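Lightfoot gripper comparison: progress report no. 2
Prepared by Haziq Rahman for Mirsad Ivanov, Erkadance
1 February 2025

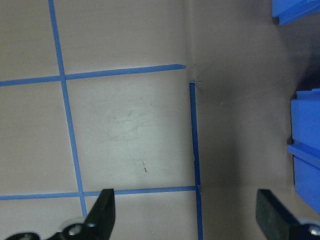 Work since October has gone into the bench comparison of the two parallel-jaw grippers, the Lirkon and the Cilulent. Both are now mounted through the same adaptor plate and run from the same arm controller, so a change of gripper no longer means a change of program. The wrist camera stays on the arm side of the plate.

Start positions are set by cells marked out in blue tape on the work surface. The operator places the part in a cell, the arm moves to a fixed height with the fingers open, and the grasp is attempted once. There are no retries.

Results to date

Trials completed: 179
Lirkon: 108 trials, 9 failed grasps
Cilulent: 71 trials, 11 failed grasps

The Cilulent figure should be read with care. Most of its failures were on thin parts lying flat, where the finger tips closed above the part and missed it. The tip offset in the controller was found to be wrong and has been corrected. Trials run before the correction are kept in the totals -- they will be listed separately in the final report.

Camera

The wide lens shows both finger tips when the jaws are open. Calibration has to be repeated after each gripper change, and this takes longer than planned. A dowelled adaptor plate has been drawn but not yet ordered.

Next period

The remaining Cilulent trials will be run first, followed by the soft parts on both grippers. Spending is within budget. We ask for approval to buy one spare set of fingers for each gripper -- the present pads will need replacing before the soft-part trials begin.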